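Bimano notebook, April. Right gripper loses pose, run 212
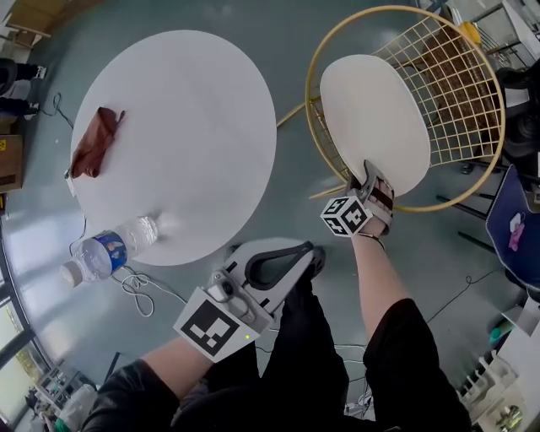 Task today is the chair cushion and the round table. Run 212 was stopped at step 2612. The pose of the right gripper jumped 100 mm in the log, then came back by itself. The left one stayed clean the whole run.

First I suspected the marker cube, so I changed it for the spare from the Gosling box. Same jump on the next try. Then I wiggled the connector at the Vultmont hub and the jump came immediately. So the cable, or the socket, I am not sure yet which one.

Safety point: the replay on the arm must stay locked for this run. With such a jump the arm would go at full speed into the chair. The filter should have refused the file and it did not. I wrote to Ivelgate about the limit value.

To do: new cable, repeat 2 times, check older runs for same jump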